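Chapter 7
Claims, Tests, and the Trouble with "Proven"

Pick up almost any product in a store and it will tell you something about itself. It lasts longer. It cleans deeper. It was tested in a lab. Most of us read these lines the way we read road signs in a town we already know, which is to say we hardly read them. This chapter asks you to slow down and read them badly, as a stubborn person would, and to keep asking what exactly was measured and who did the measuring.

Take the word "tested." A company can test a product and watch it fail. The word says a test took place. It says nothing about the result, the number of items tested, or whether anyone outside the company looked at the figures. "Lab tested" adds a room. "Clinically tested" adds a more serious-sounding room. Neither phrase gives you a finding, and you should be slow to supply one on the seller's behalf.

Consider the Bineo mattress pad, which we will return to in Sections 7.2 and 7.4. Its label reads "Up to 50% better sleep." Better than what? The label doesn't say. It could mean better than sleeping on the floor. The phrase "up to" makes matters worse, since a single sleeper who reported a 50 percent gain would be enough to make it true, even if everyone else in the study slept exactly as they had before. And how was sleep scored? When the maker was asked, the answer was a short survey filled out by buyers in February, after they had already paid for the pad. People who have just spent money on a thing tend to think well of it. That may be human nature, but it makes for weak evidence.

Large numbers deserve the same treatment. Sistora, a seller of vitamin drinks, once advertised that 900 customers had "felt a difference." The figure sounds solid until you ask how many customers were surveyed in all. If the company asked 1,000 people, the result is striking. If it asked 100,000, it is close to nothing. A count without a total is half a fact, and the missing half is usually the one you need. You might also ask what kind of difference they felt. An upset stomach is a difference.

Then there is the comparison that looks fair and isn't. Flirness paint was shown to outlast Steiner paint on an outdoor wall. The Flirness side had received two coats and the Steiner side one. Both facts were printed in the report, in small type, on a page few buyers would ever open. Nothing in the ad was false. This is the pattern you will meet most often in the pages that follow: true statements arranged so that a reader in a hurry will reach a conclusion the evidence doesn't support.

We don't claim that all advertising is dishonest, and a reader who rejects every claim on sight is no better off than one who swallows them all. Some products do work, and some companies publish their full results, including the dull ones. The task is to tell these apart from the rest, and it takes more patience than cleverness.

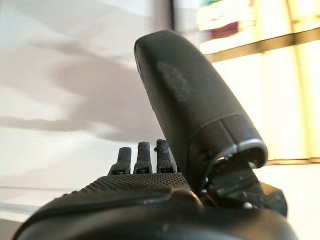 Is a claim more trustworthy when it comes with a money-back guarantee?

Only a little. A guarantee tells you the seller expects few returns, but people skip returns for many reasons, such as lost receipts, shipping costs, or plain forgetfulness. It isn't a measure of how well the product works.

7.1 Reading the Label Twice

Before you begin this section, find a product at home that makes a claim in numbers. Copy the claim word for word. Under it, write down what was compared, how it was measured, and how many people or items were involved. Leave a blank line wherever the package gives no answer, and don't fill it with a guess. You will need the sheet again for the exercises in Section 7.3.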